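Clesmont Residents' Newsletter
Older People's Day at the Hall: what we have planned, and what to write in the cards

10/1/18

Dear neighbours,

Today is the International Day of Older Persons, and as in the last years we will celebrate it in Clesmont a little later, on the Saturday, so that people who work can also come. Many of you have asked me two things: what happens on the day, and what should one write in a greeting card to an older person when one does not know this person very well. I will try to answer both.

First the day itself. The doors open at two in the afternoon and we finish at 5. There will be tea, coffee and cakes, and Lindiwe Matlala will again make her ginger biscuits, for which some people come from Darham especially. The music starts at three. Efren Buenaventura will play the accordion and he takes requests, but please give them to him on paper before he begins, because last year there was shouting. If you would like to sing, the words will be printed in large letters. The songs are mostly old ones, plus two from Stasberg that Hubert Nowicki has taught to the choir during September. I have heard the second one in rehearsal and it is very beautiful, although I understood only the word for "bread".

We do not sell tickets. There is a box near the door, and what you put in it goes to the minibus. Last year the box brought 82 pounds, which paid for the journeys to the swimming pool until Easter.

Guests who cannot walk to the hall can be fetched by car. Please telephone Nosipho Mnguni before Thursday evening and tell her your street, and also if you have a walking frame or a wheelchair, so that she sends the right car. The drive home leaves at a quarter past five, but if somebody is tired earlier we will find a way.

Now the cards. Each year the children of the primary school make cards for the people in Clesmont who are over eighty, and the grown-ups are invited to write in them. This year we need 100. The cards lie on the side table in the library until Friday, and I was there this morning to look at them. The covers are finished and they are lovely, with many suns and many cats. But inside, most are still empty. I think people open a card, hold the pen, and then do not know how to begin, so they put it back. I know this feeling well, in English it happens to me each time.
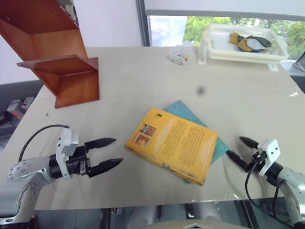
My first advice is that a short message is enough. Nobody expects a poem. "Dear neighbour, I wish you a happy day and good health this autumn" is a perfectly good card, and it takes one minute. If you sign it with your full name and your street, the person knows that a real neighbour has written it, and perhaps will greet you in the shop.

My second advice is to leave out jokes about age. When it is your own grandmother you know what she finds funny, but with a stranger you do not know. My mother once received a card with the sentence "You are not old, you are a classic", and she was in a bad mood until the evening.

If you want to write something longer, you can tell a small thing from your own life. Last year one lady wrote that her apple tree had given more fruit than she could carry, and she put her recipe for apple soup on the back. The gentleman who received this card cooked the soup and then asked me for her address. I could not give it to him without asking her — but I asked, and she said yes, and now they exchange recipes regularly.

For those who like to have something ready, I have collected some greetings which you may copy. Some were sent to me by readers and some I wrote myself.

Warm wishes on your day. May the winter be mild and your visitors many.

Thank you for everything you have done for this town before I was even born.

I live near you and I think of you today. I hope there will be cake.

To a dear neighbour, with respect and with affection, on the Day of Older Persons.

Wishing you a good night's sleep, a warm kitchen and a telephone that rings at the right moment.

The last one is from Baldur Oddsson, who told me that he would like to receive it himself. He is seventy-nine, so he must wait.

You can also write in another language. In our town there are people who grew up with Polish, Tagalog, Zulu, Icelandic and Vietnamese, and a greeting in the first language can give very much joy. On the list in the library there is a small letter beside some names, which shows the language. For Vietnamese please ask at Lại, the café next to the chemist. They have offered to help with the spelling and with the marks over the letters, which are important and easy to forget.

Please write with a dark pen. Light blue and pencil are difficult to read for many of our guests. Please do not put glitter inside the card, and do not close the envelope, as the school wants to add a small bookmark afterwards.

The cards will be given out at the hall on Saturday, after the first songs. Those people who cannot come will receive theirs at home on Sunday morning. We still need two persons for the streets behind the church. It is a walk of one hour, or a little more if you accept the tea which will be offered to you.

A word about flowers. Several families have asked if they may bring some. Yes, gladly, but please choose ones without a strong smell, and bring them in a jar or a vase, the hall has only three. After the party each guest may take a flower home.

Finally a wish from the school. The children would like to know how it was to be a child in Clesmont in former times. If you have an old photograph, of the market or the river or your class, please bring it along, with your name on the back in pencil. It will be copied in the school office and you get it back the following week. They hope to make an exhibition in the spring, and there is a wall in the corridor already waiting for it.

The telephone number of Nosipho is on the back page, under the bus times.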